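Top-freezer refrigerator

A top-freezer refrigerator is a household refrigerator with two doors, one above the other: a smaller freezer on top and a larger fresh-food compartment below. It's one of the oldest layouts still sold, and a wonderfully sensible one. Cold air sinks, so early models needed very little machinery to chill both spaces.

Shelves and drawers

The fresh-food side usually has three or four shelves, a clear drawer near the top for meat or fish, and a crisper at the bottom. The crisper holds moisture in, and leafy greens can stay lively in it for up to 12 days. Most households keep the compartment at 4 °C.

Jars, bags and packets

What people do with the shelves is the real delight! Tall jars of chili or dried seafood tend to claim the middle shelf, where they're easy to grab, and snacks fill whatever gaps are left — often with a favourite flavour at the front. Bagged foods slump and hide one another, so many cooks tie them in small portions. In the Flelwood household survey, 17 of 90 kitchens stored more jars than fresh vegetables.

Care

Shelves lift out for washing in warm, soapy water. Door gaskets should be wiped gently and dried, and any packing material kept clear of the seal when the door is shut.
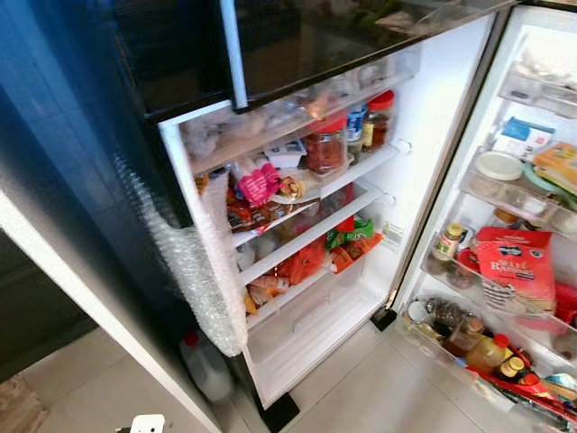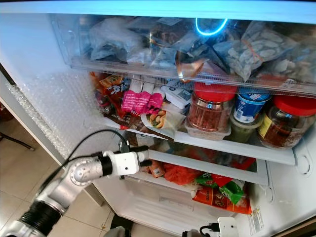

Red-lidded jars and packaged foods on the shelves of the lower compartment.

Lech Szewczyk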